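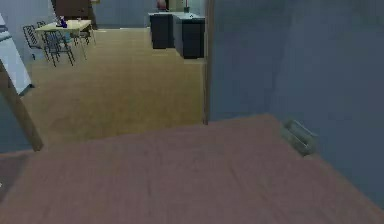

Home build: mobile base stalls its planner at the dining chairs
Workshop & Home Builds > Navigation

anum_cheema
3 Jul 2020
Base is a Bramano kit, planner is stock, running in sim until the new wheels arrive. Goal is bedroom doorway to kitchen island. It plans well over the open floor, then stops short of the table and rotates on the spot. The chairs have thin metal frames with open backs. Inflation radius is 180 mm. Costmap flickers round the legs on every update.

boremar_bob
Raise the inflation radius. 309 mm works on mine.

Clifford B
Disagree. At 309 you will close the gap beside the table and it won't plan at all. The flicker is the fault. Thin legs fall between depth samples, get cleared, then come back. Slow the clearing.

boremar_bob
Mine has been in a real kitchen since June without trouble.

Clifford B
With solid chairs?

boremar_bob
Stools, solid sides. Fair point, but I'd still try it.

anum_cheema
Tried both. 309: no path found. Back to 180 with obstacles held for 3 seconds: reached the island on 2 runs, then hung on the third with a stale obstacle in the doorway.

Clifford B
Hold time is too long for the doorway, then. Drop it by a second and post the log.

anum_cheema
Will do tonight. Wheels still not here.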